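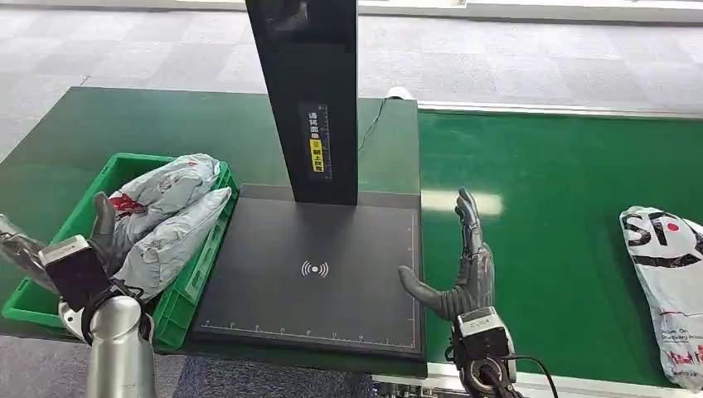 Un lector pregunta si las bolsas de los paquetes se miden por cotillear, porque en su casa llegó una camiseta metida en una bolsa donde cabía su hermano pequeño, y quiere saber quién la midió y con qué ojos. Pide también que se lo expliquemos sin dibujitos de furgonetas sonrientes.

De acuerdo, sin furgonetas sonrientes.

¿Por qué una bolsa y no una caja?

Una caja de cartón ocupa siempre lo mismo, lleve dentro un tambor o un calcetín. Una bolsa de plástico es más apañada: si metes poco, se encoge; si metes mucho, se hincha y pone cara de haber comido demasiado. Además pesa muy poco, y al que lleva paquetes le importa bastante el peso, sobre todo cuando hay escaleras.

Para una camiseta, una bufanda o un pijama, la bolsa va de maravilla. Para una taza, fatal. La taza viaja en caja, envuelta y rellena de papel, y aun así hay tazas que llegan convertidas en rompecabezas.

Lo malo de las bolsas es que no tienen forma. O tienen una distinta cada vez que las tocas. Una caja se deja apilar, se queda quieta y tiene seis caras. A una bolsa blanda le preguntas cuál es su lado de arriba y no contesta.

Medir una cosa que no se está quieta

Medir un paquete significa saber tres números: lo largo, lo ancho y lo alto. Con una caja coges una regla y terminas enseguida. Con una bolsa, depende. ¿La mides hinchada o aplastada? ¿Cuenta la esquina que se dobla? ¿Y ese pico que sobresale por fastidiar?

En muchos sitios se hace así: se pone la bolsa sobre una superficie plana y se miden sus puntos más salidos, como si la metieras en una caja imaginaria lo más pequeña posible. Los tres números de esa caja imaginaria son los de la bolsa. Un poco injusto para las bolsas con picos, pero funciona.

Vamos con unos números de verdad. Imagina una bolsa que mide 12 centímetros de largo, 9 de ancho y 4 de alto. Si multiplicas los tres, salen 432 centímetros cúbicos. Eso es el volumen, o sea, el sitio que le vas a quitar a los demás paquetes. Si la aplastas hasta que mida solo 2 centímetros de alto, salen 216 y el resto de los paquetes te lo agradece.

Cuidado, que el volumen y el peso son cosas distintas. Una almohada ocupa mucho y pesa poco. Una bolsita de canicas hace lo contrario y encima suena.

El nombre y los apellidos de la bolsa

Cada paquete lleva una etiqueta con una dirección para las personas y un código para las máquinas. Las rayitas negras del código de barras son números escritos en un idioma que a un lector le resulta facilísimo y a ti te parece un paso de cebra atropellado.

El código no cuenta lo que hay dentro. Es más bien como el número de una taquilla: con él se busca en una lista, y en la lista pone adónde va la bolsa. Supongamos que tu bolsa es la 679. El lector lee 679, la lista dice «Zesemham», y a Zesemham que se va, aunque la bolsa prefiriese la playa. 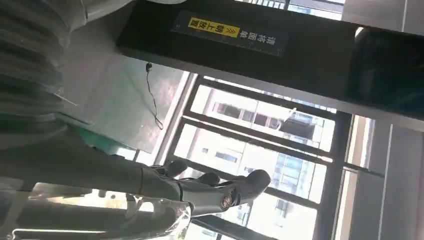
Ahora bien, para que el código se lea tiene que estar a la vista y más o menos liso. El plástico arruga muchísimo. Una arruga en mitad de las rayitas es como si alguien estornudara justo cuando tú dices tu teléfono: se pierde un trozo y hay que repetirlo todo.

También molestan los brillos. El plástico reluce, la luz rebota, y donde rebota se ve una mancha blanca en lugar de un número. Puedes comprobarlo en casa con un cromo dentro de una funda transparente. Ponte debajo de una lámpara y ve inclinándolo. En cierta postura la lámpara se ve estupendamente y el futbolista ha desaparecido.

Por eso, antes de leer una bolsa, conviene:

darle la vuelta hasta que la etiqueta quede hacia arriba;
estirarla un poco con la mano;
quitar de encima las otras bolsas, que siempre se ponen encima.

El montón

Las bolsas no suelen llegar de una en una, educadamente. Llegan en un cajón o dentro de otra bolsa más grande, unas encima de otras, y hay que sacarlas del montón. Parece fácil hasta que tiras de una y vienen dos detrás.

En el pueblo inventado de los ejemplos de matemáticas, todos los paquetes son cubos. En los demás pueblos, no.

Una bolsa enorme llena de bolsas pequeñas tiene una ventaja: se mueve de golpe. Si 48 paquetes van al mismo barrio, es más cómodo cargar con uno gordo que hacer 48 paseos. Luego hay que cerrarla por el cuello, y que cierre bien, porque un saco mal cerrado reparte los paquetes él solito por toda la carretera.

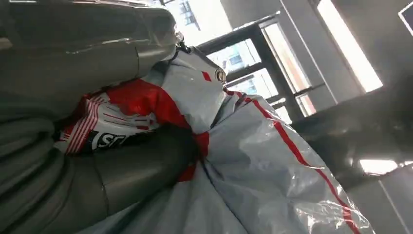 Nuria Belloch

Palabras raras que quizá te encuentres

Clasificar: poner cada cosa con las que van al mismo sitio. Lo mismo que hacen en tu casa con los calcetines, con mejores resultados.

Remitente: quien envía el paquete. Si falta su dirección y el paquete no se puede entregar, tampoco sabe nadie adónde devolverlo.

Destinatario: quien lo recibe. En diciembre, todo el mundo a la vez.

Volumen: el sitio que ocupa algo. Se mide en centímetros cúbicos si es pequeño y en metros cúbicos si es el sofá.

Experimento para una tarde aburrida

Necesitas una bolsa de plástico que ya no sirva para nada, un jersey y una regla. Mete el jersey hecho una bola, apoya la bolsa en la mesa y mide lo largo, lo ancho y lo alto. Apúntalo. Luego saca el jersey, dóblalo bien, échale el aire fuera a la bolsa y vuelve a medir.

Multiplica las tres medidas de cada vez y compara. El jersey es el mismo y pesa lo mismo, pero seguramente ahora tienes un paquete más pequeño. Las bolsas, al cajón cuando acabes, y lejos de los hermanos pequeños, que con el plástico en la cabeza no se juega nunca.

En cuanto a la camiseta de nuestro lector: lo más probable es que midieran bien la bolsa y que eligieran mal la bolsa. Son dos trabajos diferentes.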